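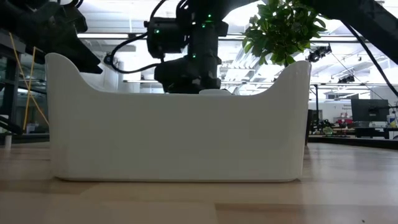
Storage bins, open type, from the Idley workshop. The tests compare rim shapes for bins kept on a worktop and emptied by reaching in from above. The white plastic bin has tall curved ends and a long, low front rim – low enough for the top of a small white rounded item inside to show over it. Ends of this kind also serve as lifting points. The Stoltar pattern, tested in March, had a level rim at 90 mm and was harder to reach into when part full.

Overall length of the test pattern is 600 mm. Rim height at the centre is 70 mm. Bins were wiped down between tests and kept on bare wood, with no mat or liner. Christodoulou inserts were left out.

Notes by Eliseo Ibarra, 27 Aug 2023

Print this page | E-mail this page

This site uses cookies. By continuing you accept their use.

Contact | © Idley Workshop | Back to top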